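Ticket 168 – Bricks won't come apart / won't stay together
Product: Pollik mixed tub, second-hand
Status: still open, sort of

Hello again. I'm putting everything in one place this time, because my last message was three messages really and I think I confused whoever picked it up at your end. Sorry about that!

So, the problem. I bought a big mixed tub at the Grirketport toy fair in April, all sorts of colours, and it's been two different kinds of trouble ever since. Some bricks grip so hard I can't get them apart without hurting my fingernails, and others go on with no click at all and drop off when you lift the model up. I'd have expected one or the other from an old tub, but both at once seems a bit much.

What I've tried so far:

Washing. Warm water and a squirt of washing-up liquid, left for 20 minutes, rinsed, then spread out on a towel overnight. This did help with the stiff ones, quite a lot of them just needed the grime off. It made no difference to the loose ones (I didn't really think it would).

The flat separator tool. Fine on plates, useless on two small bricks stuck face to face because there's nothing to lever against. I did mark one yellow brick doing this, so I've stopped.

The fridge trick somebody mentioned on your help page. I put 18 of the worst pairs in a freezer bag and left them in the fridge while I had my lunch. 2 came apart afterwards, and I'm not convinced they wouldn't have come apart anyway.

After that I gave up on method and just started tipping a few out at a time on the painted surface I use for sorting, black, yellow, blue, green, whatever came up, and trying each one against its neighbours.

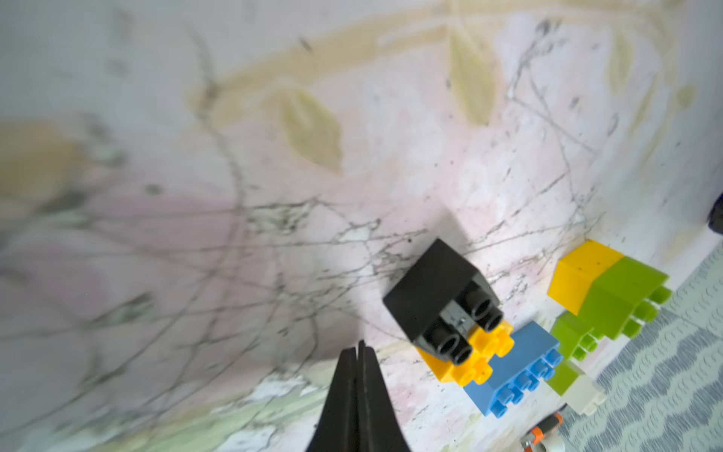

Doing it in little lots is slow but it's been the most useful thing by far. I take one brick I know is good and push everything else on to it, and if it holds when I turn it upside down it goes in the keep tub. If it slides off it goes in a margarine tub with a lid. The margarine tub is filling up faster than I'd like.

One thing I noticed last night, and it may be the answer – a lot of the loose ones have no maker's name inside, or a different one. I found a few that say Joshi, and those will sit on a Pollik brick but they wobble. Joshi on Joshi is perfectly good. So I suspect I've got two makes mixed together and I've been blaming yours for it, in which case I take back some of what I said in the first message (not the bit about the hold music).

Update, same evening: tried the dental floss idea on the stiff pairs, working it into the join and sawing gently from side to side. Much better! It doesn't shift the really stubborn ones but it gets the gap started and then I can twist. Do a corner first, the long edges just shred the floss.

What I'd still like to know, please:

Is there a list of which makes fit with Pollik properly? Stalarow sell a tub that looks the same in the catalogue and I don't want to add a third lot to the muddle.

And is there anything that can be done with a brick that's gone loose with age, or is it just for the bottom layer of things from now on?

No rush on this. I've got plenty of sorting left to be getting on with.

14 comments · 3 people found this helpful · Share

Contact Pollik Support | © Pollik | Back to top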